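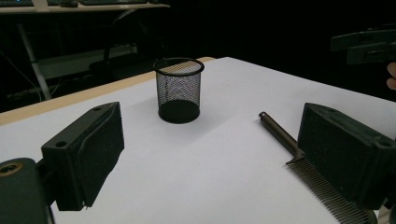
Desk supplies: mesh pen cups at Kelville

The Kelville office has standardized on black metal mesh pen cups, one per desk. Stock in April stood at 163, held in the second-floor supply closet under Sileo shelf code 4.

Mesh cups collect dust in the weave and graphite at the base. Empty the cup, tap it over a wastebasket, then run a dry paintbrush down the wall from rim to bottom. Use a damp cloth on the solid base only. Dry it fully before setting it back on a white desktop — a wet base can leave a ring.

Return dented cups to Asuka Kuroda. Cups with a bent rim go in the metals bin. Requests for more than one cup need a line on the supply form, which Đạt Sầm processes before noon. Pens are ordered separately.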